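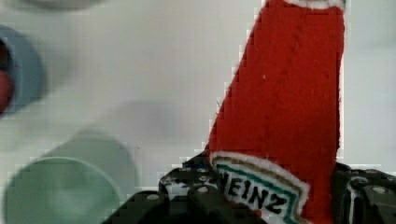 Wrist view, plush ketchup bottle in the gripper

Gripper keeps squeezing after it has the object, then faults out

Posted by Ramesh Tyagi, March 31, 2022

Hi all! I'm having a great time with my first arm, but I've hit a fault I can't get past. It's a two-finger gripper on a Javen controller, and I've been using soft toys as practice objects so nothing gets broken. The plush Heinz bottle is my favorite and also the one that causes all the trouble.

The fingers close on it fine. Then they keep on closing, a tiny bit at a time, until the controller stops with fault 1634 and the whole arm locks where it is. The gripper motor reads 60 C by then, so I've been cutting power and letting it cool down. Hard objects never do this. I have the close command set to "until contact" with a current limit of 2000 mA. Is the motor going bad, or is it my settings?

Akash Sengar

Your motor is probably fine! I had the same thing with a stuffed carrot and it drove me nuts for a whole November.

"Until contact" waits for the finger position to stop changing. A hard block stops the fingers dead. Stuffing gives way little by little, so the controller never decides it has made contact and keeps pushing at the full limit. On my Javen, 1634 is the stall timer, and it trips when the current stays high too long.

What fixed mine:

Drop the current limit a lot. I run soft things at a quarter of what you have.

Switch from "until contact" to a target width. Measure the toy where you grab it and set the width a little under that - it should look pinched, with no deep dent.

Turn on hold mode so the current falls once the width is reached.

One safety thing. When it locks up, keep your fingers out of there even after the fault shows. Mine still had plenty of grip until the power was off, and when I cut it the fingers sprang back a bit and the toy dropped. Put a hand under the arm too if yours has no brakes.

Have fun with it, soft objects are a blast once the grip is right!

Garg

replace the motor, 60 is too hot

Kodham

I wouldn't buy a motor yet. Try Akash's settings first and run 3 grabs in a row, checking the temperature after each one. If it still climbs with the lower limit, look at the finger screws. A tight linkage on my Retum arm gave me the same kind of fault, and backing one screw off a quarter turn cleared it.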